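July, label bench, started 9.40 in the morning

Second go at the Drindex removable stock. Writing this up before I talk to Zawadzka again, so that what I saw and what they told me stay on separate pages.

The claim, copied from their sheet: comes off clean by hand from any smooth hard surface after 300 hours at room temperature, no solvent, no residue. "Any smooth hard surface" is doing a lot of work there. I asked Encarnación to find out which surfaces they had tried and she got back one line saying "all common substrates". I don't know what that means and I suspect the person who wrote it doesn't either.

Set-up as last time. Strips cut from roll 485, the fresh one, because Myrtle thinks the roll we used in spring had been sitting under the skylight and she may well be right. Panels washed with warm soapy water, rinsed, dried with lint-free cloth, left overnight. Thumb pressure first, then the small roller, two passes each way. Wiesława did all the rolling so we can't blame different hands. Panels went on the rack by the inner door, away from the radiator, and the thermometer there read 20 every time I looked. I didn't look at night.

Peeled this morning, slowly, trying to keep the strip folded back on itself.

Glass: clean. I'd expect it to be. Everything comes off glass.

Powder-coated steel: came off in one piece but left a faint outline, visible when you tilt the panel to the window. Nelly says it's the coating that has been protected from dust and the outline is dirt round the edge. Wiped it with a damp cloth and the outline was still there. Wiped harder, still there. So I am putting it down as residue until somebody shows me otherwise.

Polypropylene: fell off more than peeled. No residue, but no grip to speak of, and I don't think you get to claim clean removal for a label that was barely attached.

Painted MDF: took paint with it at one corner. Our paint, and perhaps our bad prep, so I've left it out of the tally and kept the panel.

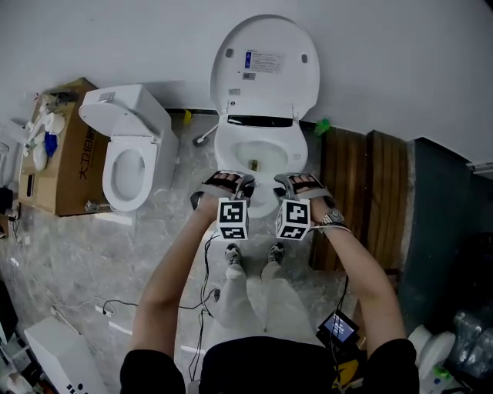
Panels are also kinder than real products, and I want that written down before anyone starts quoting our results. A flat panel on a bench gets a good firm roller on it and an easy peel. Labels in the wild go where the factory had room, and then live with whatever happens there. Take the underside of a toilet lid, with its printed label and blue panel and a little barcode sticker as well: you have to hold the lid up to get at it, there's a seat and a bowl below, and you'd be peeling at an awkward angle with one hand. Add damp and bathroom cleaner over a few years and I wouldn't bet on any adhesive behaving as it does after 300 hours on our rack. Zawadzka's sheet says nothing about damp at all. I think that gap is deliberate, though Mitra says I think that about every gap.

Mitra's other objection is a fair one, so here it is. We have no control stock. If the ordinary permanent label also leaves only an outline on powder coat, then our complaint is with the powder coat. She wants a strip of each side by side on the same panel. Agreed. Should have done it the first time.

Peel force: not reporting it. The spring gauge gave 13 on one pull and stuck there for the next, and when I tapped the housing it dropped back. I don't trust a number from it and I've hung a tag on it. The older readings from the same gauge — the ones in the Lododura write-up — probably want a second look too. I know that won't be popular.

Rang Zawadzka just before lunch. Very pleasant. They suggested we had "over-rolled" the strips. Asked what the correct rolling was, since the sheet doesn't say. They'll come back to me. They also offered to send samples already applied to their own panels, which I declined, as I can't see what we'd learn from that.

To do:
Control strips next to the Drindex ones, same panel, same day.
One set in the humidity cabinet if the Clakalberg job is out of it by then. Ask Nelly.
A curved piece and something with a fine texture.
New gauge, or get this one looked at.
Keep the powder-coat panel. Do not clean it again. It's in the drawer under the guillotine, wrapped in brown paper, my initials on the outside.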